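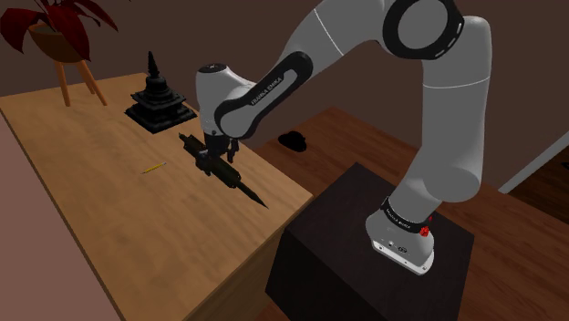 Getting more out of a small kitchen table

Posted 8 November 2025 by Liesbeth Van Wijk
Filed under: Kitchen, Small spaces

A kitchen table is where post goes to be ignored. Ours also does breakfast, homework, pastry and the tax return, sometimes in the same hour, so I have had practice at getting the surface back.

Clear it by height. Tall things go first, as they are what you knock over reaching for the short things. Put them on a tray, carry the tray somewhere else and forget about it until supper.

Sticky rings: warm water, a drop of washing-up liquid, a soft cloth. Lay the cloth flat on the ring for 5 minutes and go and do something else. Scrubbing straight away only makes you cross.

White heat marks on waxed wood often fade with a hairdryer on low, kept moving, then a little oil rubbed in along the grain. Try a hidden spot first. My brother-in-law Roel didn't, and now owns a tablecloth.

Wobble. Before you fold up a beer mat, turn the table over and tighten the bolts. If it still rocks, it's probably the floor, and you may have your beer mat back.

Crumbs in the join of an extending table come out with an old pastry brush. Pull the leaves apart first — and put newspaper down, you will be surprised.

Rolling out dough: a damp tea towel under the board stops it wandering towards the edge. It also works under a mixing bowl.

Oil bare wood twice a year. I do ours in April and again when I remember. Thin coat, wipe off the excess, leave overnight. Spread oily rags out flat outdoors to dry before they go in the bin, as they can catch fire if left in a heap.

Next time: the drawer with the batteries in it.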